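Workshop notebook, April – walking tour trial, Curkport waterfront

Second run of the group photo walk. Filipa led, Mirko shot, I tagged along with the clipboard. Five guests, two hours, start at the Hägglund ferry steps.

I still don't buy the idea that people on a trip want a photographer for the whole route. They were lively for the first stretch and then checked their phones from the fish market to the bridge. Elisa says that's normal and the gallery will look great anyway. Maybe. Mirko came back with 1133 frames, and I'd like to know who is going to sort them, as it took Kanako most of a week last time. 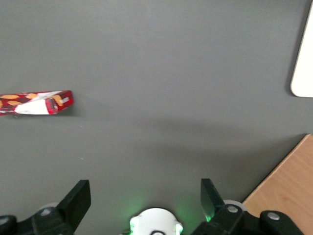 The light at the bridge was flat by 4:30. Filipa wants to move the start earlier, but that puts us on the steps when the Wistberg ferry unloads, and we had strangers in every wide shot on run one. I'd cut the bridge and finish at the market. Han-gyeol disagrees and wrote "bridge = the postcard" on my route sheet, underlined.

Price still open. Follport tours charge less and go farther, without the photos. Two of the guests said they would book again. They also hadn't paid, so I give that very little weight.

To do: ask Mirko for a cap on frames. Walk the short route with a stopwatch. Get the locker key for 202 back from Elisa.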